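Skarkside Sewing Circle
Minutes of the general meeting held August 10, 2019, in the upstairs room at Endby Hall

Chair: Štefánia Kubíček
Minutes: Genalyn Dumlao
Apologies: two received, one of them after the meeting had started.

1. Minutes of the April meeting

Taken as read. Štefánia asked that the words "everyone was keen on the fruit fabric" be struck out. She said she had not been keen on it then and had said so at the time. Amended and accepted.

2. Money

Balance in the account is $1310. The hall fee for the coming term has been paid out of that already. The $173 for cotton and binding from Margaritis is outstanding, and the meeting agreed to hold it until the missing second invoice turns up, as what we were sent does not match what was ordered. Genalyn to ring them again. It was noted that she has rung them before.

3. The pouch order for the Veltano market

The organisers at Veltano have asked for 200 fabric pouches for the spring stall, to be sold filled with soap. The Chair opened by saying she doubted the number, the date and the soap. A member pointed out that we had already said yes. The Chair replied that we had said yes to the idea of a pouch and that nobody had yet shown her one she would pay for.

There was a long discussion of the soap, which the meeting was reminded is not our concern. The organisers say they expect 3000 people through the gate. The Chair asked where the figure came from. It came from the organisers.

4. Fabric and binding

The cloth is the citrus and kiwi cotton on the pale mint ground, to be finished with white bias binding along the raw edges. Several members like it very much and wanted that minuted. Others find it busy. One remark was that it would look at home in a caravan, which was taken as praise by some and the reverse by others.

The binding itself came in for criticism. It is thin enough that light comes through, and the Chair is not convinced it will stand up to washing. The supplier's sheet calls it suitable for all household uses. She said a sheet of paper would say that about anything. Against this, it goes round a curve without much fuss, and the stitched seam along it can be checked easily against the light colour.

Moved that we go on with the white binding we have and not buy the heavier one. Carried, the Chair abstaining.

Action: Genalyn to put one bound piece through three hot washes at home and bring it back, whatever state it is in.

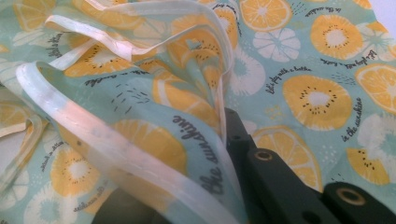
5. Making up

Discussion of how the work is to be split. The proposal was that each member take home a bundle of cut pieces and return them finished. The Chair recalled the aprons. After the aprons, she said, she would need to see some reason to think bundles sent home would come back the same size as one another.

It was put to her that the aprons had no paper pattern and the pouches do. She accepted this as far as it went. The meeting settled on the following.

Cutting to be done here only, on the long tables, from the one card template. The template is not to be traced and the tracing used.

Binding may be done at home by those who have done it before.

Side seams to be sewn here, with the pouch turned and looked at before the next one is started.

Pressing to be left to the end. The iron in the hall cupboard is not to be used for this as it spits. Štefánia will bring her own.

A member asked whether the kiwi slices ought to be centred on the front of each pouch. This was discussed for longer than it deserved. The fruit is printed all over and in no order that suits our template, and centring would waste cloth we have not been properly invoiced for. Agreed that the print falls where it falls, and that nobody is to unpick a good seam over a kiwi.

6. The opening of the pouch

The main complaint so far is the top. The cloth bunches when the pouch is pulled open, and folds run down from the opening into the body. Those in favour say a pouch is meant to bunch. Those against say a customer will want to get a hand in and see to the bottom.

The Chair wanted a stiffer rim, or else a wider one. A second row of stitching along the rim was suggested as the cheaper answer. She doubts it will make any difference but has no objection to its being tried, provided it is tried on one and not on a whole bundle.

There was also the matter of the lettering. The cloth has short lines of dark grey cursive printed between the fruit, at various angles. One member had taken it for a recipe. The Chair's view is that writing on a bag ought to be either readable or left off. It was pointed out that we cannot leave it off as it is in the print. No motion.

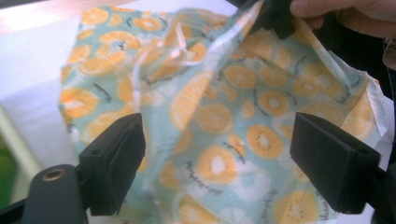

Question from the floor: Will the pouches have a drawstring or a zip?

Reply from the Chair: Neither, for this order. The organisers asked for an open top and the price was worked out on that basis, so anyone wanting a closure should raise it for the next lot.

7. Price

The organisers' offer per pouch was read out. The Chair asked whether it included our thread. It does not mention thread. Genalyn to write and ask, and to get the answer in writing this time. A member thought we might look petty. The Chair said she was prepared to look petty.

The suggestion that we also sell some pouches ourselves from the hall foyer was deferred. Feeling was mixed, and the foyer has been promised to the bridge club for most of the term.

8. Other business

The good shears have been used on paper again. They are being sent for sharpening and will be kept on a labelled hook after that.

The request for a radio during cutting was refused on a show of hands.

A member offered to make a sign for the stall. Accepted with thanks, subject to seeing a draft and to the spelling of Skarkside being checked by somebody else.

9. Actions carried forward

Margaritis invoice: Genalyn.
Wash test on the binding: Genalyn.
Letter to Veltano about thread: Genalyn.
Trial pouch with second row of stitching on the rim: Štefánia.
Iron: Štefánia.
Hook for shears: whoever has the drill.

Genalyn asked that it be recorded that three of these are hers. Recorded.

Meeting closed once the tables were folded. Next meeting same room, unless the hall tells us otherwise.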